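Se passer du câble sans perdre les magazines télé

Posté par zapette_du_soir en août

Bonjour, je pense résilier mon abonnement au câble. Je regarde surtout les séries de Somboon et l'émission critique de Londine, le reste ne me sert à rien. Est-ce qu'on peut suivre les deux en ligne sans décodeur ? Je paie une option depuis 2 ans et je ne l'ouvre jamais.

ulil_77

Oui pour Somboon, l'application marche sur presque toutes les télés récentes. Pour Londine c'est moins simple : l'émission passe en direct sur le site, mais le replay disparaît au bout de 12 jours. Il faut un compte gratuit – pensez à décocher la lettre d'information.

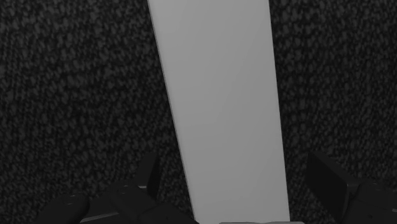

Le bulletin papier de Lomwood donne aussi la grille complète, si vous préférez lire le programme à l'avance. Avant de résilier, regardez la date d'échéance du contrat.

canape3places

moi j'ai tout coupé et ça va très bien

marmotte_tv

Attention, Ulilmont vend un pack avec les deux, mais les saisons anciennes n'y sont pas. J'ai gardé l'antenne pour les infos et pris Somboon à part – le son est parfois décalé sur ma vieille télé.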